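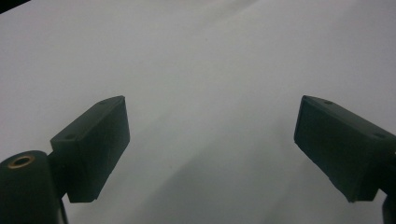
By Kieran McGrath
Opinion | June

Printed fingers should be replaced on a schedule. Most shops wait for a dropped part. On the cell I look after at Utstead, we open the jaws over a plain white surface and look at the faces. Light scuffing stays in service. A rounded grip edge does not.

Annick Chan would run them to failure, as a spare pair is cheap. The pair is cheap – the realignment takes 90 minutes. I would rather book that time than lose it mid-shift. Check the threaded inserts on the same visit.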